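Search this blog

When the arm stops and says nothing

I promised to write about the fault from June, so I try to do it in the right order. We let the arm work on old Dell computers, and for 56 cycles all was fine. Then it began to push too hard, and it gave no alarm.

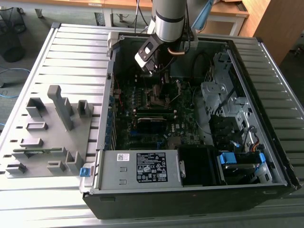
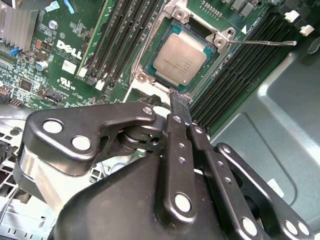
Barrett found the cause after 3 evenings. The force limit went back to the factory value at each restart — and we restart often. Now I check the value by hand every morning, before the power to the motors is on. Please do the same if your controller is a Bodo.

6 comments Share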